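## 4. Table set-up and gripper check

Applies to the single-arm pick cell at Foltstead. Revised 30 Dec 2020 by Nerea Segura. Replaces the old sections 4 and 5, which described the bare metal bench.

Do this section after the arm has been homed (section 3) and before any saved program is run. Allow 29 minutes the first time. You will need the cell key, the teach pendant, a 2 mm hex key, the red tray and the set of foam cubes.

**CAUTION:** The arm can move as soon as the pendant is enabled. Keep hands and sleeves off the table while the light on the pendant is green.

### 4.1 Laying the cloth

1. Press the stop button and turn the cell key to HOLD.
2. Lay the white cloth over the table with the hem hanging over the front edge.
3. Smooth the cloth outward from the centre. The working area has to be flat. Folds at the sides are acceptable if the gripper does not travel over them.
4. Push down on the cloth where the tray will go. If it slides, clip it underneath at the back.

Note: wash the cloth when it greys. A marked cloth gives false edges in the tray-finding routine. Spares are in the drawer marked Gullholm.

### 4.2 Checking the arm cable and strap

1. Follow the black cable by hand from the upper arm down to the wrist. It should hang in a loose loop and not be pulled tight at any point.
2. Check that the strap on the white link is snug. You should be able to get one finger under it.
3. On the pendant, choose JOG and turn the wrist slowly through its full range, both ways. Stop if the cable catches on the side bracket.
4. Check the bracket screws with the hex key. Do not overtighten them. The bracket is plastic and will crack around the holes.

**CAUTION:** Never shorten the cable loop with a tie. The connector at the wrist was torn out this way in July and the arm was out of service for 10 days.

### 4.3 Test pick

1. Put the tray on the left half of the table. It does not have to be square to the edge.
2. Set the small red cube and the small blue cube to the right of the tray, leaving enough room between them for an open finger.
3. Place the large blue cube behind the small blue one.
4. Stand clear, turn the key to RUN and enable the pendant.
5. Select TEST PICK, then LARGE. Keep the speed at 10 percent.
6. When the gripper has closed and lifted, press PAUSE.
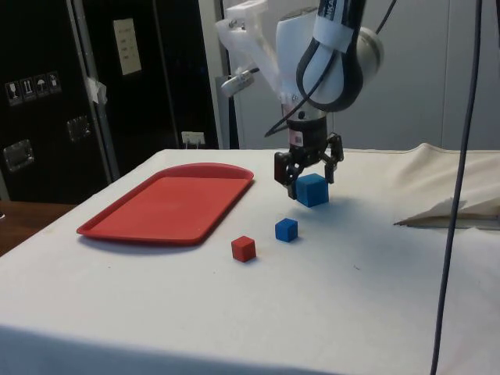

*Figure 4-1. Large cube held above the table, with the tray and small cubes in place.*

7. With the arm paused, look at the held cube from the front and from the side. It should sit level, with a finger on each side of it.
8. Leave it paused for 8 seconds. If the cube slips, go to 4.4.
9. Press RESUME. The arm lowers the cube into the tray and returns to its rest position.
10. Repeat with SMALL for each of the small cubes.

Note: the small cubes need a lower approach than the large one. If the fingertips brush the cloth, raise the table height value by one step and try again. Write the new value in the cell log with your initials.

### 4.4 If the cube slips or tilts

| What you see | What to do |
|---|---|
| Cube drops straight down | Raise the grip force one step. Stop at level 8. |
| Cube tilts to one side | Wipe both fingertips with a dry cloth. Re-centre the cube and repeat. |
| One finger closes later than the other | Stop. Check the finger linkages for grit or foam crumbs. |
| Gripper does not close | Check the wrist connector, then restart the pendant. |
| Foam is dented after the pick | Lower the grip force one step. |

Replace any cube that has lost a corner. The colour doesn't affect the grip test, but the sorting programs expect one red and two blue, so swap like for like.

If the fault is still there after 2 tries, turn the key to HOLD, remove it and tag the cell. Contact Yolandi Sithole for gripper faults, or Danai Karras for anything on the pendant. Do not open the gripper body yourself.

### 4.5 Leaving the cell

1. Send the arm to REST and wait for it to stop.
2. Turn the key to HOLD and take it out.
3. Put the cubes in the tray and leave the tray on the table.
4. Sign the log. Return the key to the hook by the door.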